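Skirkero Residents' Association
Minutes, 20 Feb 2022

Vimala Varghese took the chair. The December minutes were passed with one fix: the Zeman quote for the parking lot was $153 per space, not in total.

Parking lot. Zeman says the new surface will last 9 years. V. Varghese asked what that was based on and got no clear answer from the papers sent. Several members doubted it, given how the Badia Street patch held up. No vote taken. 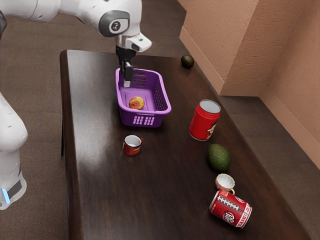

Zeman to be asked for a written warranty before we talk money again. Badia may also bid, though their last bid came in late and left out drainage.

Dues. 89 households paid. The claim that reminder letters "boosted" this was not backed by any figures. Letters to go out anyway.

Next meeting: to be set.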